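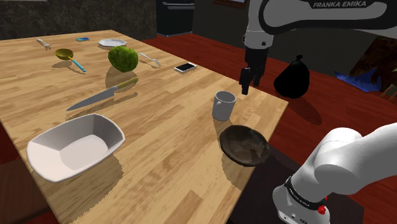 In Praise of the Shorter Recipe

My grandmother's recipe for lentil soup is nine words long. I have it on the back of a bus ticket, in pencil, and two of the words are "the usual". It has never failed me. Last July I tried to make a lentil soup from a website, and before I was allowed to meet a lentil I had read of a divorce, a walking holiday and the author's complicated feelings about autumn.

I don't object to people having feelings about autumn. I only want to know how much water.

The usual defence is that cooking is about stories, and that a recipe without one is a set of instructions, as though this were an insult. I like instructions. When the boiler went off in the spring I didn't want to hear how the boiler manual's author first fell in love with pilot lights. I pressed the button it told me to press and went back to bed.

What has really changed, I think, is that the recipe now has to do the work the family used to do. The bus ticket can be nine words long only by leaning on all the afternoons I spent being shouted at near a stove. "The usual" meant an onion, a carrot, a bay leaf and too much oil, and I knew that in the way you know which stair creaks. Plenty of people never had a stove to be shouted at near. I grant them that. They need telling what "soft" looks like, and for how long, and whether to put the lid on. But they aren't being told! They get 300 words on the light in Lisbon and then "cook until done".

My friend Lefteris Kokkinos takes the other side, loudly and usually with his mouth full. He reads cookery books in bed from start to finish, like thrillers, and considers me a philistine. His point is that most recipes are never cooked by most of the people who read them, so they may as well be good to read. He owns 200 cookery books and makes, by my reckoning, the same omelette. It's a very good omelette. He learned it from his uncle, who couldn't read.

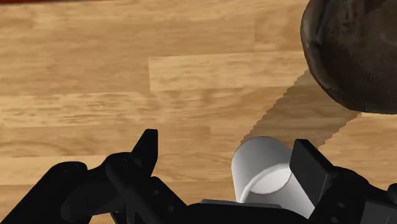
Opinion: Food & Home

Then there is the matter of adjectives. I used to think an onion was an onion. Now it must be a banana shallot, or a sweet one, or something pulled from the ground by moonlight, and if you haven't got it the recipe goes quiet and looks at its shoes. A good recipe ought to tell you what you can get away with. My grandmother would have put a turnip in anything and dared you to mention it. A modern recipe would call that an adaptation and ask you to leave a star rating.

The star ratings are the one part of the business I'd keep. I have a real affection for the woman who gives a fish pie two stars and explains that she doesn't eat fish, used chicken, left out the potato and found it dry. There is more honest cookery in that paragraph than in the whole of the page above it. You learn what happens when things are left out. You also learn that her husband ate it anyway, and you begin to form a view of the husband.

I've been trying to write mine down properly, for a niece who is off to university and has so far mastered toast. It's harder than I expected. My first go at the soup was four lines. She rang to ask what size of onion. I put that in. She rang to ask whether the lentils wanted soaking, and what I meant by "a bit", and how she would know when it was ready, and I heard myself say that it smells ready, it smells the way the hall did when you came in from the rain at your great-grandmother's and the dog was asleep against the kitchen door.

There was a pause on the line.

"So is that twenty minutes," she said, "or more like forty?"

Forty. I've added it at the bottom, in pencil. The bit about the dog I have left in for the time being, though it does push the onion on to the second page.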